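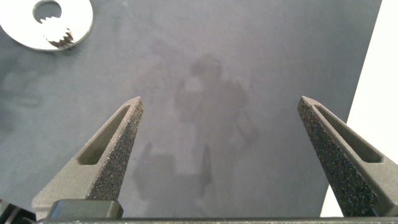
Figure 3. Matte blue-gray tabletop of the type rated in the surface study.

3.2 Surface finish and reported glare

The second part of the study dealt with work surfaces in shared offices and whether their finish affects how often people complain of tired eyes. Participants were recruited from two employers, Clesex and Erton, both of which had refitted their main floors in the previous year. A total of 52 people took part. Each was assigned a desk with either a glossy white top or a matte blue-gray one (Figure 3) and stayed at it for the whole of August.

Lighting was kept the same in both buildings. Ceiling panels were set to give 1000 lux at desk height during working hours, a level higher than most offices use, chosen so that any effect of reflection would be easier to detect. Blinds on the south side stayed down until 3 p.m. At Erton the blinds were raised by mistake on one Saturday, and ratings from the people working that day were left out.

Participants filled in the Bosman comfort form at the end of each shift. The form asks for a rating of glare, dryness of the eyes, and headache, and leaves a line for comments. We had planned to use the longer Kedico form as well, but it took too long to complete and was dropped after the pilot. Of the people who started, 46 returned enough forms to be included in the analysis. The others had either changed desks or been on leave.

Glare ratings were lower at the matte desks in both buildings. The difference was larger at Clesex, where desks stood in rows directly under the panels. Dryness did not differ between the two finishes. Headache was reported too seldom to compare -- most forms had no entry for it at all.

Comments on the matte tops were mixed. Several people said that paper was easier to read on them. A few said that the color made the room feel dim in the late afternoon, and one asked for the old desk back. Arrieta reported similar remarks in his earlier work on library tables, where readers preferred darker tops for short visits and lighter ones for long stays. Our participants spent up to nine hours a day at their desks, and we found no such split.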